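Marthinus Dlamini checks laundry procedures for Bronwood, which lets furnished rooms. He spoke to us in July about folding T-shirts on the bed.

"A table is better, but most rooms lack one," he said. "Pull the fitted sheet tight first. Small creases don't matter."

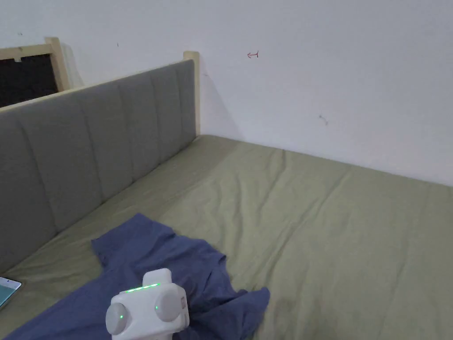
The bed in the corner, with a padded grey headboard.

His written method has two folds: sleeves in, then hem to collar. Bronwood logged 2674 shirts under it last year, 288 of which were refolded.

"Mostly the collar. Find the seam before you touch anything else."
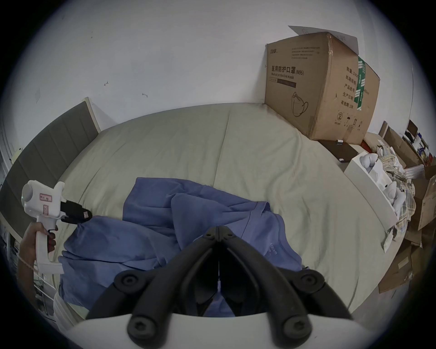
Crumpled blue T-shirt on the bed, collar seam to the right.

The next revision will cover long sleeves.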